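Fault report from the Virnberg bench, 22 April 2023. Posting it in pieces as I've got the logs open anyway.

We run a two-armed robot through a pick and place job with a plate and small household items. Run 118 of 200, the right hand stopped answering grip commands. The arm carried on with its path as if the hand were fine.

The log has 41 dropped messages from the right hand before the controller raised anything. The limit was meant to be five. Someone had raised it in the Kunby config to get rid of nuisance stops, and that someone was me.

E-stop pressed, arms held position, no damage. The left hand never logged a fault.

First suspect was the cable at the right wrist. It has a free loop and gets dragged over the table edge when the elbow comes back. Wiggled it with the power on and got the dropouts again at one particular bend.

The job, with the plate and the item for the right hand:

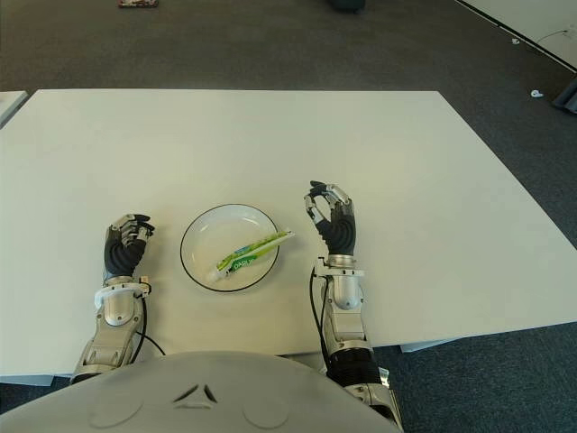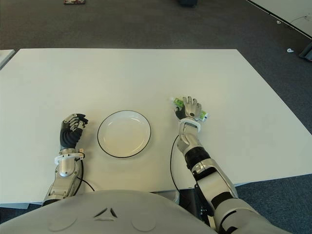
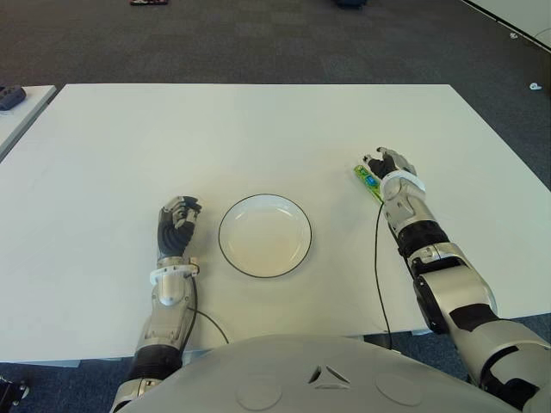
Limit is back to five. I've also made a lost hand stop both arms, which should have been the default.

New cable is coming from Prutgate. Until then it's half speed and one person stays next to the stop button.

Did 82 runs at half speed with the old cable clipped up. Two stops, both at the same bend. Not calling it fixed.

If you use the Wiriya hand driver, check your timeout. Ours wasn't being read from the file at all after the last update.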